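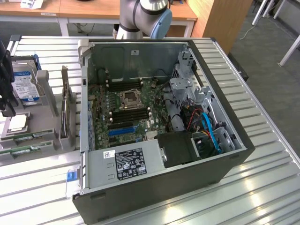 The tower with its side off

Hi Aparecida, and hi list,

> Which Dell is it, and is the RAM still in?
> Aparecida

No model number yet, sorry! The RAM slots are empty and so is the CPU socket. Coin cell's still on the board: 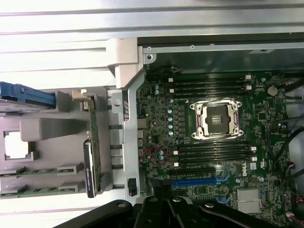 What's up for grabs

Case, board and power supply, all for $30, pickup in Nidport. I'd keep the grey drive cage with it.

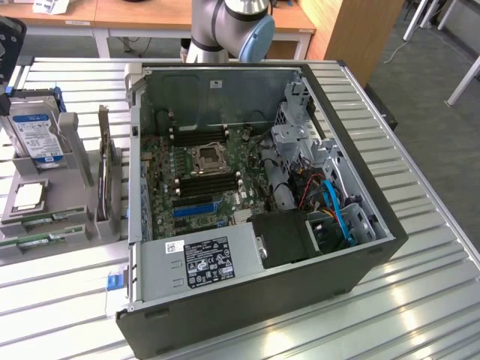 Drive, CPU and two green RAM sticks in the holder

Cheers,
Ajith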